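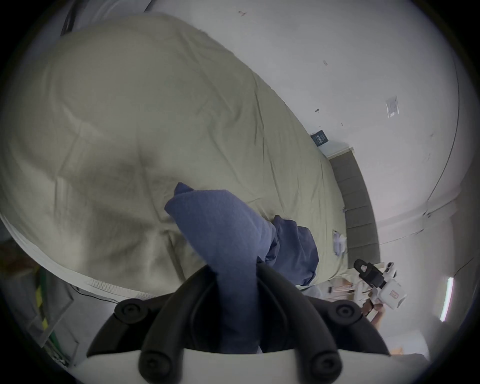
*Blue towel, sage-green duvet, navy something-or-other.*

## About Tuvham

Tuvham is a home laundry and bed-making service. We started in a rented garage with 6 customers, all of them related to us, and we now look after some 1,000 beds a month. Most of the relatives have stayed on, though they still expect mates' rates.

We do sheets, towels, doonas and whatever has been left on top of them. Clothes found on the bed get folded and put on the nearest chair, where we understand they will live until winter.

Our basic visit is $39 and covers one bed, made properly, plus a basket of folding. Fitted sheets are included - we fold them too, and we don't take questions about how.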